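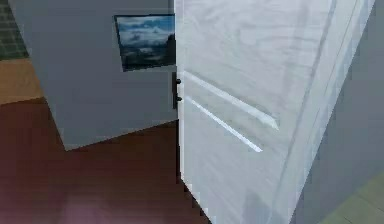
Trarkitz home chore simulator: a review after 20 evenings

I run a small repair and assembly shop, and I have been asked more than once whether we will have a machine on the floor that can fetch, sort and tidy. I wanted a better answer than a shrug. A mobile arm of any decent size costs more than my van, so I bought a year of Trarkitz instead. It is a software package that puts a simulated robot in a simulated home and lets you give it chores. You can write your own control code or load one of the ready-made ones.

I used it on an ordinary desktop with a mid-range graphics card. Setup took one evening, most of it spent downloading the room packs. The manual is short and assumes you already know how to start a program from a command line.

Doors

The first chore in the starter pack is opening and going through interior doors, and I spent more time on it than on everything else put together. The rooms are plain but not bare. One has a tall white door with two long grooves in its face, a small landscape picture on the wall right by the door edge, and dark reddish flooring that gives way to other colors in the areas past it. There are two small round knobs on a dark plate, one over the other. The look is soft and a bit blocky, and if you want nice pictures you should buy something else.

For the work itself the looks matter less than the physics. Doors have weight. They swing back if you set the closer, and they stop when they hit something. You can change the stiffness of the latch and the drag on the hinge, and both settings make a real difference to how the run goes.

I loaded the ready-made controller, called Vendus, and let it run 3000 attempts over several nights with the doors shut at the start. Results were good on light doors with a lever handle. On round knobs it was much worse. The usual failure was a grip that slipped partway through the turn, after which the robot pulled on a door that was still latched. It kept pulling until time ran out. The second most common failure was standing in the path of its own door. A child learns to step back by the age of 3 and this controller had to be told.

After I turned on the option that lets it back up while pulling, things improved a lot. I then did a second batch of 4000 with the same rooms and got a result I would call usable for a quiet hallway. I would not put it in a hallway with people in it.

Other chores

Putting cups in a cupboard went well as long as the cups were all the same. Wiping a counter went well too, but the simulator has a simple idea of dirt, and I don't trust it. Folding is listed as experimental and should be left alone for now. The shop-floor pack has bins, a cart and a workbench. Moving bins from shelf to cart was the most dependable thing I tried, and it is also the job I could see paying for.

Compared with the others

I had the Draltach package on trial in April. It looks better and the lighting is far ahead, but the doors in it are light as paper and every controller seemed brilliant. Rønning is closer to Trarkitz in feel, with better help pages and fewer rooms. Latrice Whitfield, who does our wiring work, prefers it for the error messages alone. She has a point - Trarkitz will stop a run overnight and leave you one line of numbers to explain it.

What I didn't like

The license is tied to one machine, and moving it takes an email and a wait. Mavis Pettigrew on the support desk was polite and sorted mine out, but it should be a button. Room files are large and can't be stored on a network drive. Resets between attempts are slow in the bigger homes. The camera view also clips through walls if the robot gets too close to a corner, and that spoiled a few runs.

So can machines do chores yet?

Some of them, in a room that stays the same. Everything I ran was simulated, and a real door has a worn latch, a rug in front of it and a coat on the hook behind. Even without those, knobs were hard. I would hold off on buying a robot for the house. For moving bins in a shop, I plan to ask for a demonstration on my own floor.

As for Trarkitz, I will renew. It is good value if you can write a little code and want to see failures before paying for hardware. If you want a quick look at what home robots might be like, the trial is enough.

Reviewed on version bought at full price. Last updated 31/10/2024.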